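Midus cell notebook, May, a little after 10

Second arm has been on the bench long enough that people have stopped bringing visitors over to look at it. Putting this down before I forget which complaints were about the robot and which were about the coffee. 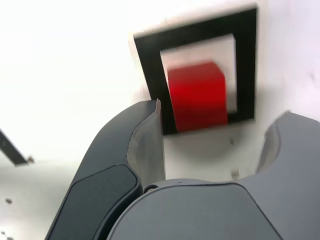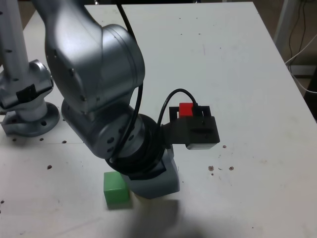 The job descriptions at our end of the shop were rewritten over the winter, and the new ones all say "oversees." I oversee, the night crew oversees, and the person who used to load the Clasinex fixtures by hand, and could do it while arguing about baseball, now oversees too. In practice overseeing is standing next to a white table watching a gripper and a red cube the size of a snack, and having opinions. We have a green cube as well, the bigger one, and the opinions about that are stronger. I was told in the planning meeting that the block work was a stand-in for real parts and would be over in two weeks. I wrote that down at the time, in pencil, and the pencil was wise.

What has changed, as far as I can tell from this side of the bench:

- Hands. Loading used to be 49 parts to a tray and your wrists knew it by lunch. Wrists are fine now. Necks are not, because everyone leans in to see into the gap between the fingers. Asked for a taller stool. Got a form.
- Talk. Hand loading was sociable. You could do it with half your head. Babysitting a run takes the whole head for long stretches in which nothing happens, and people go quiet. Somebody on nights has started bringing a radio. I have not overseen this.
- Blame. When a part went in crooked by hand, you knew who, and you gave them grief, and it was finished by the break. When the arm does it we open a ticket with Tseng, and the ticket has a severity. I have seen grown adults debate whether a dropped cube is a 2 or a 3.
- Skill. The old fixture people can tell a bad part by feel. This is not in the rewritten job description and I can't find where it went. I'd like it back in before the real trays start – the arm doesn't feel a burr, and we will hear about that from the customer.

Housekeeping, while I'm being unpopular. The table needs wiping. There are brown specks all over the white top, and the standing theory is that cleaning the cell belongs to whoever oversees it, which as noted is everyone. Under the old setup you wiped your own station because you were going to put your elbows on it. Proposal: whoever starts the run wipes first. Cloths are in the second drawer. The spray is not to go near the joints.

Also the cable. On the arm that carries it down the front, it drapes over the silver part, loops round the black wrist ring and arches back up before it goes into the gripper. I don't love it. I'd like somebody from maintenance to look at that loop with the wrist at both ends of its travel, and I'd like to be in the room. Tape is not a plan. I know we have a lot of tape.

Notes from the shift talk, which ran long:

Nights want a say in when the arm gets retaught. At the moment days change things and nights find out by watching. Fair. From now on any change gets a line in this book, in words, with what was changed and why. "Tweaked it" is not a line.

Days want the Nadix screen turned so it can be read from the loading side. I turned it. It had wheels. This had been on the request list for 21 days.

Question came up about whether the headcount changes when the second arm goes over to real trays. I said I didn't know, and I don't. I passed it upstairs and got back a sentence with "journey" in it, which I am not going to copy in here. I have asked again, with the word "jobs" in it this time, and will paste the reply when there is one. People will work alongside more or less anything if you tell them where they stand, and right now they're getting that from the rumor by the vending machine.

One thing in its favor, to be fair to the thing. The worst of the old trays was the end of the shift, when you were tired and the last rows got sloppy. I used to do those rows and I was sloppy. I don't miss them, and neither does anyone I've asked, including the baseball person, who would like it recorded that they were never sloppy. Recorded.

To do:
- stool form, again
- maintenance on the cable loop
- ask Tseng what a 3 is
- write up the by-feel checks with the fixture people, on paid time
- more cloths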